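Syncing head and wrist cameras in Baluton before you train anything

Quick writeup, mostly so I stop answering this in chat. You have two arms, a head camera and a camera on each wrist, and the policy acts drunk. Nine times out of ten it's timestamps. Check them first.

What you need: Baluton installed, the Fakano bridge running, one recorded episode. Doesn't have to be a good episode.

1. One clock

Pick one machine as the clock. Everything else follows it. In the Baluton config set clock_source to host, not device. Device time looks nicer in the logs but drifts, and after a long session the wrist streams are lagging and you won't see it until training.

Restart the bridge after. It does not reload the config by itself, dont trust the message that says it did.

2. Stamp at capture

Default is stamp on arrival. Bad. USB buffering adds a delay and it isn't the same delay for each camera. Set stamp_mode to capture. If your driver doesn't give you a capture time, stamp in the grab thread before the decode — never after.

3. Measure the offset

Close one gripper fast, three times, with the tip in view of both the head cam and its own wrist cam. Record joint states too. Then run the offset tool:

baluton offset --ref joints --streams head,wrist_l,wrist_r

It finds the motion peaks and prints one number per stream. Mine said 34 ms on the head stream before the fix. Anything over one control step, go back to step 2. Do both sides, the cables and hubs are usually different.

4. Resample

Joints come in faster than images. Use nearest-before for images, linear for joints. Do NOT interpolate images, and don't use nearest (it can grab a frame from the future and your policy learns to cheat). Yayra Quartey wrote the nearest-before patch, it's in Baluton main now, so pull if your copy is old.

5. Look at it

Open the episode in the viewer and scrub. Stop on frames where a finger is close to something soft — cloth, paper. A small slip shows up there way before it shows in the joint plots. Check the wrist view too, fingertips should be in it and the command trace should change when they do.

Head stream, quilt on the bed:

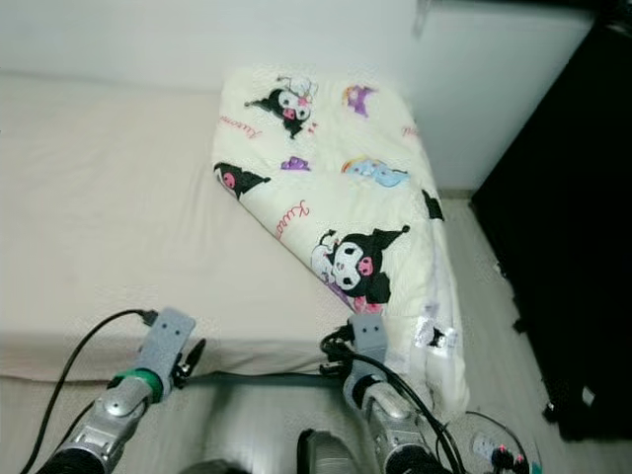
Head stream, book held between the arms:
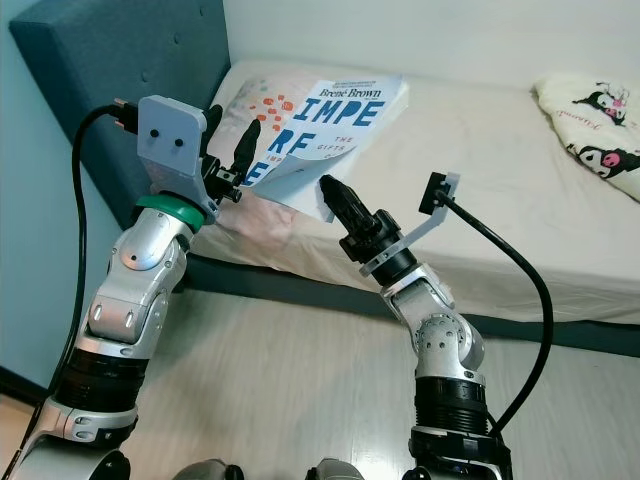

Wrist stream, taped fingers: 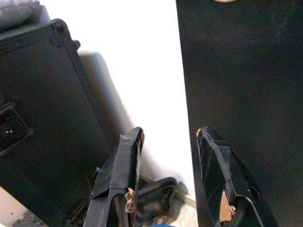 Can I fix the offset on episodes I already recorded?

If the drift is constant, shift the stream with baluton shift and re-export. If it grows through the episode there's no clean fix. I had 22 like that and recorded them agian.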